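Small parts storage - drawers or jars?

Pledby Workshop Forum > Storage and Tidying

flomura_fan
Posted Friday, 7:15 pm

OK, I am way too happy about this. After years of coffee cans I finally got one of those upright organizers with the clear drawers, and I spent the whole evening sorting! Mine has nine drawers, three rows of three, with a lid and a carrying handle on top, so the whole thing can come out to the porch with me. I paid 15 bucks at the Eynon swap meet and I'd have paid double.

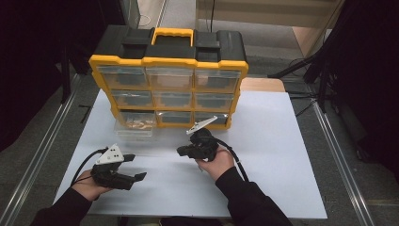
My rule so far is that the stuff I reach for most goes in the bottom row and the oddballs go up top. I haven't labeled anything yet. Do you all label, or do you trust the clear fronts?

sortitout69
Posted Friday, 7:52 pm

Label! Clear fronts are great until you own two sizes of screw that look the same from a foot away. Masking tape and a marker, done in ten minutes. Congrats, by the way, that's a great price.

gravelroad
Posted Friday, 8:20 pm

I'll be the grump. I gave up on drawers. Pull one a little too far and you're on your knees picking washers out of the rug. Baby food jars on a shelf, lids on tight. I've got 43 of them and I love every one.

flomura_fan
Posted Friday, 8:34 pm

43 jars!! I'd need a bigger house. But how do you carry them anywhere? The handle is half the fun for me - I grab it and go.

gravelroad
Posted Friday, 8:41 pm

I don't carry them. The job comes to the jars.

pegboard_526
Posted Friday, 9:05 pm

I'm with the drawers, but I'd flip your rows. Heavy stuff at the bottom, sure, but put the everyday things in the middle so you aren't bending over. And cut a bit of felt for the inside of each drawer, it stops the rattle when you walk with it.

flomura_fan
Posted Friday, 9:12 pm

Ooh, felt. I have a whole bag of scraps from the Sedasmont quilt sale. Doing that tomorrow, and the tape too. The rows are staying put for now, I like my bottom row!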